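Brurari oval vessel basin, gloss white, ref. 2671
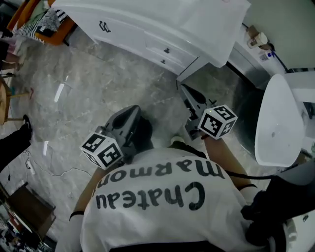 White oval vessel basin, with light grey marble flooring.

Print this page
E-mail this page

The Brurari is a sit-on basin for domestic bathrooms, cloakrooms and guest suites. The bowl stands on the surface and needs no cut-out beyond the waste hole. It is supplied in white with a smooth gloss interior and a small waste outlet near the centre of the bowl. The basin has no tap ledge. Taps must be wall-mounted or of the tall deck-mounted type.

Specification

Product reference: 2671
Range: Brurari
Shape: oval
Colour: white
Interior finish: smooth, gloss
Fixing: sit-on, sealed to surface
Waste outlet: single
Tap holes: none
Net weight: 11 kg
Waste fitting: not included, order separately
Trap: not included

Supporting surface

The basin may be fitted to any Amville base cabinet or to a separate worktop of suitable strength. The surface must be level in both directions and sealed against water before the basin is set down. Timber tops should be sealed on the underside and around the inside of the waste hole as well as on the face.

Amville cabinets are supplied with the top undrilled. Mark the hole from the basin itself, as the position of the outlet can vary slightly between castings. The paper template in the carton is a guide to clearance only.

When choosing the height of the cabinet, add the height of the bowl to that of the top. A cabinet intended for an inset basin will often bring the rim too high for comfortable use.

Taps

Wall-mounted spouts should discharge towards the outlet and clear the rim by enough to allow the bowl to be wiped. Spouts that discharge on to the far slope of the bowl will splash. Tall deck-mounted taps may be placed behind or to one side of the basin. Check that the flexible tails reach the isolating valves before drilling, particularly where the valves are at floor level. Extension tails are available in a 2000 mm length.

Fitting

1. Place the basin dry on the surface and check the position against the wall and the tap.
2. Mark the waste hole from above, remove the basin and drill.
3. Seal the cut edge and allow it to dry fully.
4. Fit the waste to the basin, hand tight, with the washers in the order shown on the waste packaging.
5. Apply a continuous bead of clear neutral-cure silicone inside the line of the base.
6. Lower the basin, press evenly and wipe off any surplus.
7. Leave for the full curing time given on the silicone tube before connecting the trap.

Do not overtighten the waste nut. Damage caused by overtightening is not covered by the guarantee. Do not use plumber's putty on stone tops, as it can stain.

Use with stone floors

Cover marble flooring before work starts. Remove silicone, flux and acidic descaler from the floor at once. Base cabinets should stand on adjustable feet or a sealed plinth. Where the cabinet is fitted after the floor, leave a movement gap at the wall and cover it with the Barrera plinth trim, sold in 2000 mm lengths and cut to size on site.

Cleaning

Wash with warm water and a mild liquid cleaner. Rinse and dry with a soft cloth. Scouring powder and wire pads will dull the surface. In hard water areas, wipe the bowl dry after use to limit scale around the outlet.

Related items

Amville base cabinet, undrilled top
Barrera plinth trim
Slotted and unslotted basin wastes
Flexible tap tails, 2000 mm

Delivery and returns

Basins are sent from the Rimcombe warehouse in a single carton. Inspect the contents before signing. Unused basins may be returned in the original packing. Basins that have been bedded on silicone cannot be accepted.

Print this page
E-mail this page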